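Plemora Household Textile Care Survey: Data Card

Version 3

Summary

The Plemora Household Textile Care Survey records how households wash, dry, mend and discard everyday textiles. It contains 3,000 household responses, each linked to a short diary kept by one adult member of the household. The survey was designed by the Plemora Institute for Domestic Studies and carried out in the towns of Holla and Okis. It is released for use in teaching, social research and the planning of local reuse services.

Version 3 replaces all earlier releases. Users holding earlier copies are asked to delete them, as the household identifiers have been reissued and the old and new files cannot be joined.

Contents of the release

households.csv - one row per household, with size, tenure, type of dwelling and access to outdoor drying space
diary.csv - one row per diary entry, with the type of textile, the action taken and the time of day
mending.csv - one row per repair reported, with method, materials and outcome as judged by the respondent
codebook.txt - definitions of all 38 variables, with permitted values
questionnaire.pdf - the questionnaire as printed, including routing instructions
changes.txt - a list of corrections made between versions

All tabular files are comma separated and encoded in UTF-8. The first row holds the variable names. Missing values are left blank in every file. Earlier versions used a mixture of blanks and the code 99, and scripts written for those versions will need to be changed.

Background

Most published work on household textiles deals with buying. Much less is known about the period between purchase and disposal, during which an item may be washed many times, repaired, handed on, or put to a different use. A bed sheet may become a dust sheet and then a set of cleaning cloths, and an ordinary spending survey will record none of this. The Institute wished to collect information on these later stages in a form that could be compared between households of different sizes.

The diary follows a method first used in the Institute's pilot study, in which 200 households in Holla were asked to note each occasion on which a textile was washed, mended or thrown away. The pilot showed that respondents kept fuller records when the diary was printed as a single folded sheet, and this format was kept for the main survey. It also led to the removal of a question on water temperature, which many respondents left blank or answered with the name of a programme. 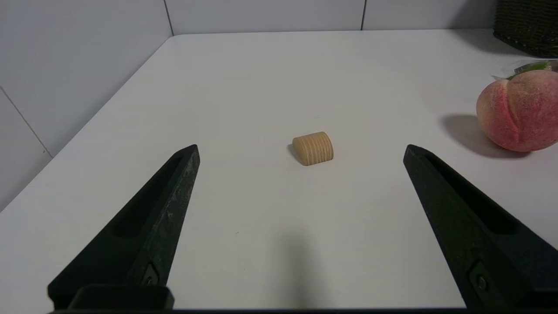 Sampling and collection

Households were drawn from the address lists of the two towns, with separate draws for flats and houses. One adult in each household was asked to complete the questionnaire and to keep the diary. Where more than one adult was willing, the person who most often did the laundry was preferred. Collection ended in October.

Diaries were returned by post or handed in at a collection point. Entries were typed by trained staff and a portion was typed a second time by a different person. Differences between the two were settled by reference to the paper sheet. Paper sheets are held by the Institute under lock and are not available to outside users.

The free-text notes that some respondents added in the margins have been coded where possible under the variable note_type. The wording of the notes is not released.

Definitions

Textile: any washable fabric item in regular household use, including clothing, bedding, towels and curtains. Carpets and footwear are excluded.

Mending: any repair carried out by hand or machine, whether inside the household or by a paid service. The fitting of a new button is counted as mending. The shortening of a hem is counted only where the hem was damaged.

Discarding: the removal of an item from the household by any route, including gift, sale, collection bank and general waste. The route is given by the variable discard_route.

Reassignment: the continued use of an item within the household for a purpose other than its first one. Cutting up a towel for cloths is the most common form described in the guidance given to respondents.

Known limitations

The survey covers two towns and should not be treated as representative of a wider population. Weights are supplied in households.csv under the variable hh_weight and should be applied to any estimate for the towns as a whole. They should not be applied to counts of diary entries.

Respondents differed in what they took to be a single wash. Some recorded each load and others recorded each item. The variable entry_basis shows which practice was followed, where this could be determined. Comparisons that ignore it are likely to mislead.

Mending outcomes are self-reported and no item was inspected. Very small repairs are probably under-reported, especially in households with young children.

Users should also note that households drying indoors are under-represented in Okis - the address list for the town omitted several recently built blocks of flats.

Privacy

Names, addresses and dates of birth are not included. Household size is grouped at the upper end. Users must not attempt to identify any household, and must report any accidental identification to the Institute.

Terms of use

The data may be used without charge for non-commercial research and teaching. Commercial use requires written permission. Derived tables may be published provided that the source and version number are given.

Suggested citation

Plemora Institute for Domestic Studies. Household Textile Care Survey, version 3. Data set and codebook. Edited by Š. Dimitrov.

Maintenance and contact

The data set is maintained by Špela Dimitrov at the Institute's Yoshida Building. Reports of errors should give the file name, the household identifier and the variable concerned. Corrections are entered in changes.txt and included in the next release.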